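Water Use by Load Size in Shared Laundry Rooms
Final report, October 18, 2019

1. Purpose

The laundry room at Clemetbridge Hall is billed as part of the building's total water use. The housing office has no separate figure for the washers. This project measured the water used by one top-loading machine at different load sizes, to find out whether washing fewer, larger loads would lower the total.

2. Setup

An Oksanen inline meter was installed on the cold supply behind the machine. The hot supply was closed for the whole test, so all water passed through the meter. Readings were taken by hand before and after each cycle. The machine has a manual water level dial with three positions: low, medium and high. All cycles used the regular program with one rinse.

Loads were made up of cotton towels and mixed shirts, weighed dry on a platform scale. Small loads were 2000 grams. Large loads were twice that. No detergent was used, as foam can trigger an extra rinse on this model.

3. Results

The main series was 10 cycles with the dial on medium. Total metered use was 1045 liters, a mean of 104.5 liters per cycle. Small and large loads were alternated. The difference between them was within the reading error of the meter. On this machine the dial sets the fill level, and the weight of the load has little effect on it.

A second series of 8 cycles compared low and high. Small loads on low used less water than any cycle in the main series. Two readings on high were discarded because a faucet on the same branch was opened during the fill and the pressure dropped.

4. Discussion

Since the fill does not adjust to weight, a half-empty machine on medium uses the same water as a full one. Water per kilogram therefore doubles when the load is halved. Residents can correct for this with the dial, but its label has worn off and the positions are hard to tell apart.

The result applies to this model only. The laundry room at Trarkley House has front-loading machines that sense the load, and these were not tested. Hot water cycles were also left out.

5. Recommendations

Replace the dial labels. Post the dry weight for each position next to the machine. Repeat the main series on one front-loading machine with the same meter.

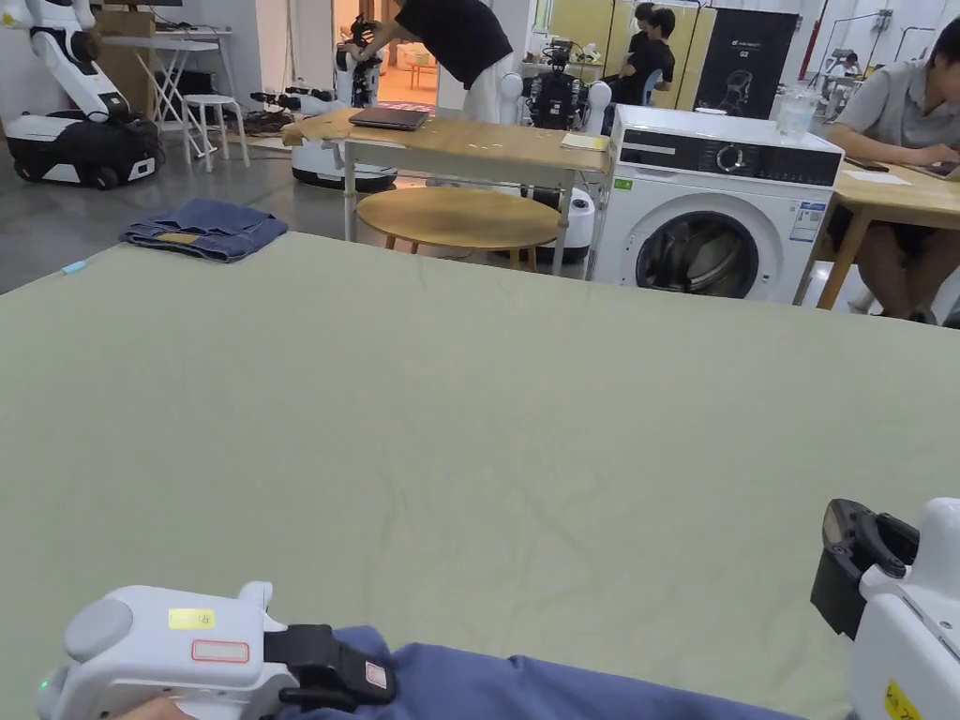 Delphine Arroyo
Student, Environmental Engineering Technology, Brirnport College

Meter readings and load weights are in the appendix, filed with the department office.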